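Checklist de inspeção – radiotelescópio Clandgate, antena 5
Ronda antes da campanha de setembro
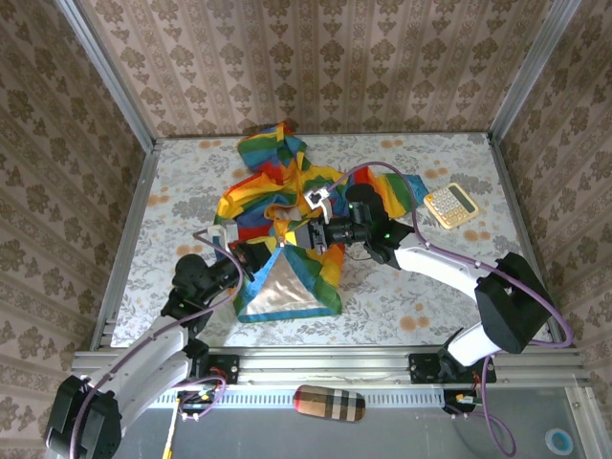

Data: 3 de junho de 2022
Inspeção: Lavanya Fernandes / Joar Haugen
Cópia para: Severin Frei (operações)

Legenda: OK / NC (não conforme) / P (pendente)

1. ACESSO E PERÍMETRO
Portão norte, cadeado e corrente – OK
Cerca lado do riacho – NC. Dois mourões soltos, arame caído. Gado entrou de novo, tem marca de casco até a base da antena.
Placas de radiofrequência – OK, a do estacionamento tá desbotada, trocar quando der
Celulares desligados na guarita – P. Caixa de coleta sem tampa. Visitante passou com o telefone ligado, o receptor pegou na hora.

2. ESTRUTURA E ESCADAS
Escada do pedestal, degraus – OK
Linha de vida vertical – NC. Trava-quedas com validade vencida. NÃO SUBIR até trocar. Pedido feito à Betix, prazo 10 dias.
Guarda-corpo da plataforma de azimute – OK, reapertado hoje
Parafusos do anel de azimute – conferidos 72, todos no torque. Marcar com tinta, a marca antiga sumiu.
Corrosão nos painéis do refletor – P. Só vi de baixo. Precisa de plataforma elevatória.

3. MOVIMENTO
Botão de emergência na base – OK
Botão de emergência na sala de controle – OK, mas duro, tem que apertar com força
Fim de curso elevação – OK
Fim de curso azimute – NC. Parou depois do ponto. Joar repetiu e deu o mesmo. Antena fica travada no zênite ate a Venier vir regular.
Sirene antes de mover – OK, baixa com vento forte

4. ELÉTRICA E CRIOGENIA
Quadro principal, aterramento – OK
Nobreak – aguentou 5 minutos, o mínimo pedido é 10. NC. Baterias velhas.
Compressor de hélio, mangueiras – OK
Horímetro do compressor: 385 h desde a última troca do adsorvedor
Sensor de oxigênio da sala do compressor – P, sem etiqueta de calibração. A Theda Schmieder diz que calibrou, falta o certificado. Porta aberta enquanto isso.

5. INCÊNDIO E PRIMEIROS SOCORROS
Extintor CO2 sala de controle – OK
Extintor guarita – NC, manômetro no vermelho
Maca – OK
Kit – faltam luvas e soro
Rádio de emergencia – testado com a base Kulkarni, OK. Só ligar em emergência mesmo, atrapalha a observação.

COMENTÁRIOS
Roçar a trilha do cabo de fibra, mato alto, cobra vista semana passada. Perneira obrigatória.
Lanying Liang pediu a antena para teste do receptor novo. Respondi que não sai antes de fechar os NC das seções 2 e 3.
Chave reserva do quadro não está no claviculário. Quem pegou favor devolver.

Situação: antena interditada para movimento. Reinspeção depois da visita da Venier.
Ass.: L. Fernandes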